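Zimum Cloth Set, release 2
Hand-held gripper demonstrations for cloth handling
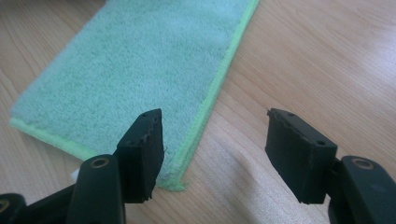

Zimum is a set of short demonstrations for training policies that pick up, fold and move household cloths. It was collected at the Ellwood site by the Dreltard project, and the files are kept in the Tratolard format.

Contents
The release has 2000 episodes. Of these, 600 are held out for testing. Each episode is one folder with a video file, a gripper width log and a text file giving the task in one sentence.

Tasks
pick: grasp a corner and lift
fold: bring one short side over to the other
slide: move the cloth across the table without lifting it

Collection
All episodes were recorded by people using a hand-held two-finger gripper with a camera on it. Start each recording with the fingers open. Do not reset the cloth until the recording has stopped.

Known problems
Glare on varnished tabletops is left in. Finger pads were replaced only when they stopped gripping, so their edges differ between sessions. In 3 folders the width log starts late; these are listed in skip.txt and the loader ignores them.

Changes
August 2023: slide task added, test split redrawn. Scores from release 1 should not be compared with scores from this one.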